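Ticket 716
Site: Preddale, break room 4
Category: Furniture / surfaces
Opened by: Annelies Van Loon
Assigned to: Wai-kit Su
Status: Open, waiting on parts

Problem as reported
The two Koppel tables will not stay level with each other. A step forms at the joint between them. Trays catch on it when slid across, and cups set down near it rock. The step comes back within a shift of being adjusted. Also reported: a mark on the rear table that does not come off with the normal spray.

Checks done
Floor checked with a level along both tables. Slight fall toward the door, within what the feet can take up. Feet on the front table all turn freely. On the rear table the back right foot is stiff and the locknut is missing. Top height at that corner read 676 mm at the start of the shift and had dropped by the end of it. Clamp plates under the joint: one present, one missing, screw holes sound.
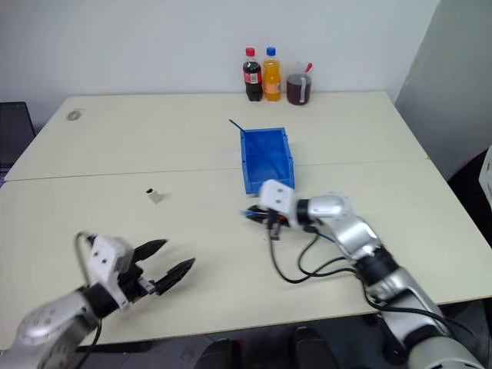
The joint has to be clear before the tops can be measured or clamped, and both tables need to be pulled away from the wall to reach the rear feet. Last visit I lost time to this and only got a straightedge across the two ends. Please move the blue bin off the seam, with the stick that is standing in it, and take the bottles and the cup with the straw off the rear table before I start. The cup is the one to watch, as the rear table will be tipped to get at the foot. The small black and white piece on the left of the front table should go somewhere safe too if anyone needs it.

Mark on rear table
Grayish-brown, near the left edge. Tried warm water, then the normal spray, then Damivach cream on a soft cloth. No change after the first two, a little lighter after the cream. Do not use a scouring pad on these tops. Will repeat the cream once the table is out from the wall.

Parts
Adjustable foot with locknut, 1
Clamp plate with screws, 1
Ordered from Herkudlow under line 61 of the site list. Foot in stock, clamp plate due in April.

Comment, Van Loon
Can the foot be fitted first and the plate later? People are still using the tables at lunch.

Comment, Su
Yes. Foot and locknut first, then relevel. Without the second plate the joint can still creep, so lift trays over it and leave the tables where they are put. Ticket stays open until the plate is on and the height has held for a full shift.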